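From: Zanele Moodley
To: grippers-users list
Date: May 24, 2021
Subject: Re: [grippers-users] Fingers not closing fully on one side, width reading still says zero

Fouad Kassab wrote:

> We run two hand-held grippers per person for tabletop sorting in
> kitchens. Since last week the right unit on one of our pairs gives
> a width of zero when the fingers are plainly not touching. The gap
> at the tips is small but you can slide a piece of card through it.
> Zeroing again from the menu fixes it for a while, then it comes
> back. The left unit has never done it.
>
> Things I have tried: a new cable, the older firmware, swapping
> left and right hands. The fault stays with the unit. Has anyone
> seen this, and do I have to throw out what we recorded with it?
>
> Fouad

Fouad,

Yes, we had the same thing in March on two units out of our six, and it took us longer than it should have to find. In our case it was the screw at the base of the finger. It had backed out a little, and the finger could rock on its mount by a small amount. The encoder sits on the drive side and knows nothing about the finger pad, so when the drive reaches its closed stop the reading goes to zero whatever the pad is doing.

Zeroing from the menu seems to help because you squeeze hard when you do it, and that pushes the finger back into its seat. A few dozen grasps later it has rocked out again. If your gap comes back faster with heavy things than with light ones, it is almost certainly the same fault.

To check it:

Power the unit off and open the fingers all the way. Hold the body in one hand and try to move each finger sideways at the base, not at the tip. The tips always flex, and Behrouz and I both fooled ourselves with that the first time. There should be no movement at the base at all. If there is any, take the screw out completely and look at the threads before you put it back. On one of ours the insert in the body had started to turn with the screw, and tightening it did nothing. That body had to be replaced.

If the threads are fine, clean them, put a small drop of removable threadlocker on and tighten by hand with the short driver. Do not use the power driver. Let it sit overnight. Then zero the unit again with the fingers closed on nothing, and write down the date you did it.

We keep the threadlocker well away from the finger pads. Zaid got some on a pad and the surface went slick in that spot, so we had to swap the pad too.

About your recordings. We had 259 episodes from the two bad units when we caught it. Behrouz went through them and compared the reported width against the video at the first full close in each one. 104 of them showed a visible gap with a reading of zero. We marked those as bad for width but kept them, as the camera pose was fine and people here still wanted them for the tracking work. The rest we left alone. I would do it that way again. If you delete them you can't change your mind later.

What made it worth the trouble was what happened downstream. Fares trained on the full set before we knew, and the arm in the lab would close, report that it had closed, and lift with nothing in the fingers. It did this mostly on thin or soft things: cloths, scrubbers, flat packets. With cans and jars it was fine, as those stop the fingers well before zero. He spent most of two weeks looking at the policy and the controller. The first real clue was that the failures were all at the closed end of the range.

There was one safety matter as well, and I want to put it on the list since I don't think it was ever written up. The lab arm uses the same width number to decide whether it is holding something. With a wrong zero it decided it was empty while it was in fact pinching the corner of a dish towel, and it went back to its home position at full speed with the towel hanging off it. The towel caught the handle of a pan and pulled the pan off the bench. The pan was empty and Fares was standing on the other side, so there was no injury, but it landed where a person would normally stand to reset the objects. We have since limited the speed of the homing move and added a torque check before it starts. If any of you use width alone as the "am I holding something" test on a real arm, please change that now and don't wait for a loose screw.

Since April we also do a check at the start of each session. It takes a minute or so:

Close each gripper on nothing, look at the tips, read the width.
Close each gripper on the 3 mm gauge, read the width.
Push each finger sideways at the base.
Write all of it on the session sheet, with the unit number and not just "left" or "right".

The last line matters more than it looks. People swap hands between sessions, and our first month of sheets was useless for tracing the fault back to a unit.

We have not seen the fault on any unit under 2,000 grasps. Past that I would check the screws on a schedule even if the readings look good. Khoury, who supplied our bodies, told us the newer batch has a longer insert. I have one on order and will report back when it has some use on it.

Two questions for you. Did the unit ever get dropped? One of our two did, the other did not as far as we know. And are your pads the original ones, or replacements? When we changed pads we took the finger off to do it, and it is possible that we simply did not tighten it enough afterward.

If you can send the serial numbers I will see whether they are from the same batch as ours.

Zanele
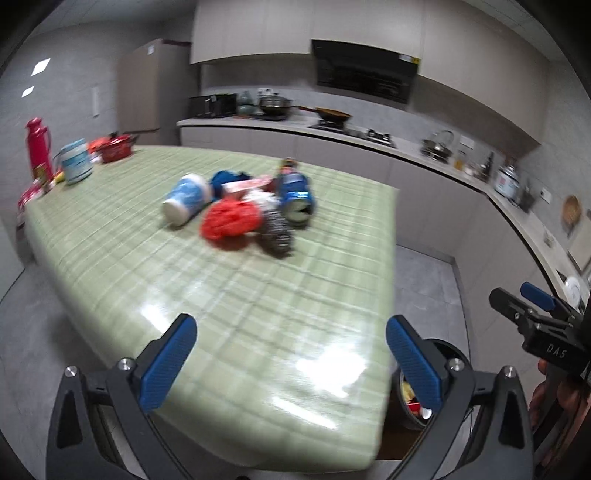 P.S. The session sheet is a plain text file and I can mail it to anyone who wants it. Write to me directly and not to the list, the attachment limit is very small.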